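Dealer Onboarding and Store Set-Up Guide
Section 4: Preparing a Leased Unit for Opening

Category: Dealer Resources > New Locations
Last updated: November 2025
Reading time: 4 minutes

This section applies to authorized dealers who have signed a location agreement with Plerkum and received a store code. It covers the period from handover of the leased unit to the first day of trade. Dealers taking over an existing store should follow Section 5 instead.

4.1 Before You Begin

Keep the following documents on hand during set-up:

- The countersigned location agreement
- The lease, including any schedule of landlord's works
- The certificate of insurance naming Plerkum as an additional insured
- The store code letter and temporary portal password

Note: The store code is not active until the certificate of insurance has been accepted in the dealer portal. Orders placed under an inactive code are canceled automatically and must be entered again.

4.2 Taking Possession of the Unit

1. Meet the landlord's representative at the unit and walk through every room, including the stockroom and any shared corridor.

2. Record the condition of walls, floors, doors and fixed equipment on Form A. Both parties should sign the form before the keys change hands.

3. Read the electric and water meters and enter the readings in the portal under Utilities.

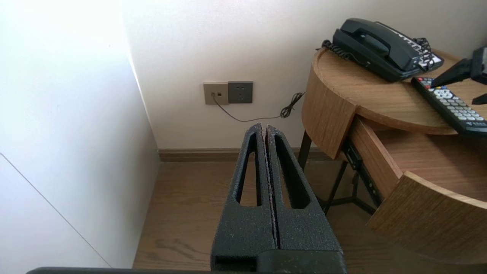
Wood flooring at floor level.

4. Change the locks or access codes on the day of handover. Send one sealed set of keys to the Plerkum regional office.

5. Notify the landlord in writing of any defect within the period stated in the lease. Attach a copy of Form A to the notice.

Caution: Do not begin any alteration to the unit until the landlord's written consent has been uploaded to the portal. Work carried out without consent is not covered by the fit-out allowance.

4.3 Opening Business Accounts

Dealers are required to keep store funds separate from personal funds and from the funds of any other business they own.

1. Open an operating account in the legal name shown on the location agreement. A trade name may be added as a second line.

2. Open a separate deposit account for customer payments collected on behalf of Plerkum. These payments are swept each business day and must not be used to meet store expenses.

3. Complete the bank authorization form in the portal. Verification takes 2 business days – longer if the legal name on the account does not match the agreement exactly.

4. Register for state and local sales tax. Enter the registration number under Tax Profile.

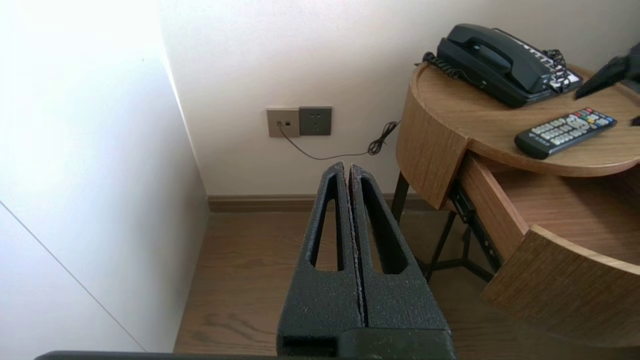

White wall with outlet, near the floor.

Note: Dealers with more than one location may use a single operating account. Each location must have its own deposit account.

4.4 Placing the Opening Order

The opening order is prepared by the Avisham distribution center from the store profile submitted with the application. Dealers may adjust quantities but may not remove a product line.

1. Sign in to the portal and select Opening Order.

2. Review the proposed quantities against the floor area and expected traffic. Almost 20 percent of the order value may be moved between product lines without approval.

3. Confirm the delivery address and receiving hours. The carrier will not leave stock at an unattended unit.

4. Submit the order at least 19 days before the planned opening date. Orders submitted later may be delivered in parts.

5. On delivery, count the cartons against the packing list before signing. Write any shortage or damage on the carrier's copy and report it to Avisham on the same day.
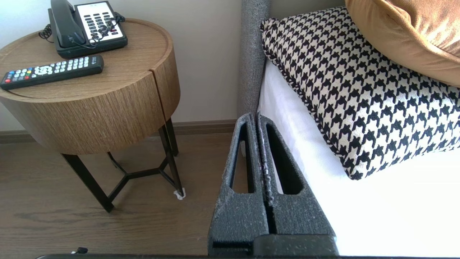 Stock that has been received but not yet entered in the inventory system should be kept in the locked stockroom. Once serial numbers have been scanned, the system assigns each item to the store and the dealer becomes responsible for its value. Errors in scanning should be corrected by a manager using the Adjust Receipt function. They should not be corrected by entering a sale or a return.

4.5 Staff Accounts and Training

1. Create a user account for each employee under the employee's legal name. Shared accounts are not permitted.

2. Assign a role to each account. At least one manager must be assigned to every location.

3. Enroll all staff in the Aubert training program. Sales staff complete four modules and managers complete two more on cash handling and records.

4. Print or save the completion certificates and keep them in the store file.

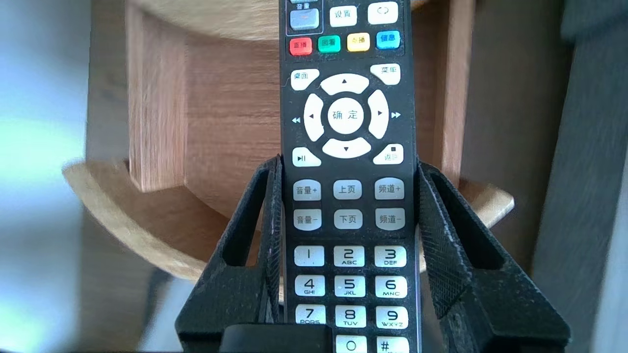 4.6 Opening Inspection

1. Request the inspection through the portal once Sections 4.2 to 4.5 are complete. Inspections for the eastern territory are scheduled by the Usholm office.

2. Have the store file, Form A and the training certificates available for the inspector.

3. Correct any item marked Required on the inspection report before opening. Items marked Advised may be completed after opening.

4. Sign the report and upload it. The store will then appear in the public store finder.

Caution: A store that opens before the signed report is uploaded is not eligible for the opening bonus.

Note: Locations due to open in February should request an inspection early, as annual renewals are processed in the same month.

Tags: new dealers, leases, opening order, inspection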